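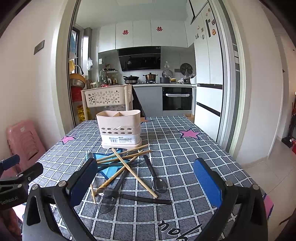 I've read all 318 pages of the Drukelham report now, most of them twice, and I still can't tell you why Sotiris Vrettos kept his job.

I can tell you what he said. In January he stood up in front of the council's scrutiny panel and told them he had never met anyone from Cekero before the waste contract was signed. No lunches, no calls, no quiet word in a car park. He was very firm about it, and a bit cross at having been asked. I was sitting in the public seats with a cold cup of tea and I remember thinking, well, that's that then, I've wasted three weeks on this.

Then you get to page 59. It's a table of diary entries, badly photocopied, and there he is. Three meetings with Cekero, all before the bids closed, the longest of them lasting up to 70 minutes depending on whose diary you believe (his own assistant's, as it happens, is the one with the highest figure). The report's author, Elínborg Ásgeirsdóttir, calls his evidence to the panel "inaccurate in a material respect". I had to read that out loud in my kitchen. If my son told me he'd been inaccurate in a material respect about the biscuits, he'd be going to bed early!

I rang Vrettos, of course. He didn't ring back, but his office sent a statement saying he had "answered in good faith to the best of his recollection" and considered the matter closed. I'm sure he does.

The odd part is what has happened to everyone else. Nusrat Yousafzai, the junior officer who first noticed that Cekero's price had dropped to just under the Bakalis bid overnight, was moved to parking permits within a fortnight of raising it. She's still there. We had a long chat on the phone and she was far calmer about it than I would have been. "I was asked a question and I gave them the spreadsheet," she told me. "I'd do it again, but I'd keep a copy at home next time."

Her old manager, Tarek Khasawneh, took early retirement. He wouldn't talk about the contract at all, though he did talk for a good half hour about his allotment and how much he doesn't miss the building.

So why no action against Vrettos? I put that to Dionysis Kyriakidis, who leads the opposition group and has never knowingly turned down an interview. He says the council's own rules only let the standards officer refer a member upwards if there was a "personal benefit", and the report didn't find one. Misleading a panel, on its own, gets you a letter. He showed me the letter – it's four lines long and one of those is the address.

Kyriakidis wants the rule changed, and he's put down a motion for the January meeting. I'd be more impressed if his own group hadn't voted that same rule in when they ran the place. I said so and he laughed and went for his coat.

Meanwhile the bins are being collected by Cekero, mostly on time, and the contract has years to go. The appendix on the earlier Stulex deal is still being held back for legal reasons. I've asked for it twice and I've been told to expect a reply after Christmas.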